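Making friends with a gray countertop

When we moved in May, the kitchen was the room I liked the least.
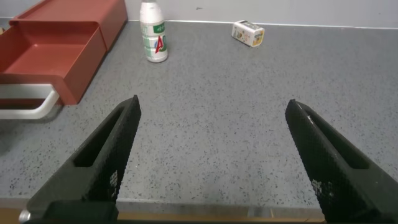 Our gray speckled counter and the white wall behind it.

In my old apartment I had a dark wooden table, and I did all my cooking on it. So for the first weeks this gray surface felt cold to me, like in an office. My sister-in-law Fereshteh said I should wait before buying anything. She was right, but I did not wait. I ordered a big cutting board from Nouri, paid 179 for it, and then found that it takes so much place that I must move it every time I want to make tea.

Now the board lives in the closet – I take it out only for bread and for guests.

What I learned to like are the small dark flecks. They hide crumbs very well, maybe too well. I wipe the counter in the evening, and in the morning light I find things I missed. I go over it with a damp cloth first, then with a dry one, and I pay attention to the line where the counter meets the wall. Flour likes to stay there.

On Saturday Babak comes to make dumplings with me, and we will need all the free surface we can get. He wants to roll the dough directly on the counter. I am still thinking if I will allow it.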